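Lab notebook, folding cell
Sunday, November 18, 2018
Open day, second session. Entry by me, corrections from Sekar Rondonuwu to be added in the margin as usual.

Setup as left on the previous evening. Arm on the pedestal behind the table, green cloth down and taped underneath on the two long sides. Tarker controller started at first attempt, which it had not done in September. Homing run twice. Wrist offset checked against the last value in the book and left alone. Finger force at the low setting for the first group and raised one step after that.

Task shown to visitors: pick a towel out of a heap, lift it clear of the table, find an edge, regrasp on the edge. Folding was not promised on the notice and was not attempted. The Drenamel planner was used for the lift and the old Lubis script for the regrasp, because the Drenamel regrasp is still failing its own self-check and I did not want to debug it with people standing behind me.

Towel crumpled by hand between runs. For the afternoon groups we let visitors do the crumpling, which gave tighter heaps than ours. Worth remembering: our own heaps have become lazy. We all drop the thing from the same height and it lands much the same way.
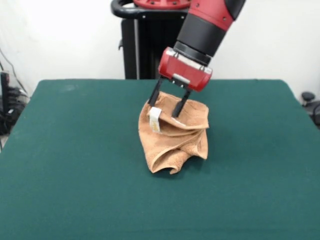
Fingers in the heap, jaws open, label to the left of the left finger.

Notes on the approach. The planner picks the highest ridge in the depth map and comes in along the local normal, limited to a tilt we set last month. With the tilt limit on, it goes in steeper than I would choose for a ridge of that shape, and the fingers can go down either side of two layers at once. Two layers is acceptable for the lift. It is bad for the edge search, since the second layer hides the hem on one side. I have suggested before that we penalise ridges wider than the jaw opening and would like that put on the list properly.

Runs in the first session: 20. Second session the same number planned, cut short by the queue at the Stenero stand next door spilling over our barrier. Run sheets are in the blue folder. Not typed up yet.

Faults, first session:
Planner timeout, cleared by restarting the node. Cause unknown. Log saved.
One protective stop on descent. The contact threshold was still at the value used for the foam block tests. Raised from 50 to 57 in the config and committed.
Empty grasp on a flat heap, twice in succession. Depth map had a hole in the middle of the towel both times. Exposure turned down one step, no repeat after that.

Lift. The lift height is fixed at present. With the towel held near the middle the whole thing clears the table, but held nearer one end the long side does not always come up far enough and a corner can stay on or very close to the cloth. That matters for the edge search because the script assumes a free-hanging shape and reads the lowest point as a corner. If the lowest point is resting on the table it may be anything. Sekar's view is that we should lift until the lowest point in the depth map is a set distance above the table plane and forget about a fixed height. I agree, with an upper limit so that the arm does not run into its joint stop. Current upper limit in the cell file is 160 above the old fixed value, which I think was a guess. To be measured.

Hold time after the lift was set at two seconds to let the swing die down. With the terry towel this is enough. With the thin tea towel we tried at lunch it was not, and the edge detector gave a different answer on each of three consecutive frames. Tea towel dropped from the programme.

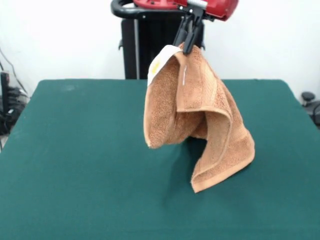 Edge search and the border band

The woven band near the hem is flatter than the rest of the towel and the detector likes it a great deal. In principle this is useful, as the band runs parallel to the hem and gives a direction. In practice the detector sometimes returns the inner side of the band as the edge itself, and the regrasp then closes on the face of the cloth a little way in from the hem. The grasp holds, so the run is logged as a success. I have marked these on the sheet with a circle so that they can be separated out. They should not be counted as edge grasps.

The care label causes a similar problem from the other direction. It is much brighter than the towel and throws off the colour segmentation, so the label gets cut out of the mask and leaves a notch, and the notch looks like a corner. Options:
Cut the label off. Quick, but we then have a towel unlike anything in a real laundry.
Fill small holes and notches in the mask before the corner step. Probably right. Needs a size limit.
Use depth only for corners. Too noisy at the current camera distance.

I will try the second one this week on recorded data before touching the cell.

Visitor questions, for whoever writes the handout next time. Most people asked why it was so slow. Speed was capped for the day and a line on the board to that effect would have saved a good deal of talking. Several asked if it could do fitted sheets. One retired textile engineer asked what we did about the nap direction and I had no answer, although I think it affects the slip more than we have allowed for. She suggested brushing the towel one way before each run and comparing. Cheap to do. Added to the list.

A school group wanted to see it drop the towel on purpose. We did this, and the release was clean apart from one run in which a loop caught on the finger edge and the cloth came down late. Check the finger edge for a burr.

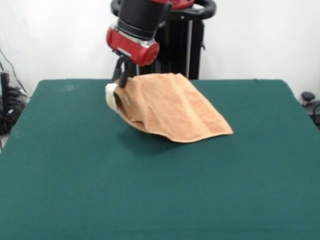
Regrasp results are better than I expected from the Lubis script given its age, but the way it scores a grasp needs changing. It looks only at jaw opening after closing, and takes anything thicker than one layer as good. That was reasonable on flat cloth. With the edge bunched up around the grip point, the jaw opening says very little about how many layers are held or whether the hem is among them. The white fingertip cover makes it worse, as the cover is soft and pressing into it takes up part of the travel we are trying to measure. Either we calibrate the opening with the cover fitted, closing on nothing, one layer, two layers and so on, or we stop using the opening for this and look at the shape below the grip. I would do the calibration first. It is an hour's work and we need the numbers anyway for the slip model.

Slip. No full loss of the towel during any lift in the first session. Second session sheets not checked. Around 20 minutes were lost in the afternoon when the barrier was moved, so the totals for the two sessions will not match and should not be averaged.

Power-down at the end of the second session. Arm parked, controller off at the wall, towels put in the bag for washing. They pick up fluff from the green cloth and the fluff shows in the depth map as small raised specks. Lint roller on the cloth before the next recording.

To do:
Lift height from lowest point, with measured upper limit (Sekar)
Notch filling in mask, test on recorded data (me)
Jaw opening calibration with cover fitted (me)
Ridge width penalty in Drenamel, open a ticket
Brushed nap comparison, both directions
Inspect finger edge
Type up run sheets, keep circled runs separate
Ask Tarker about the homing fault in September, they still have not replied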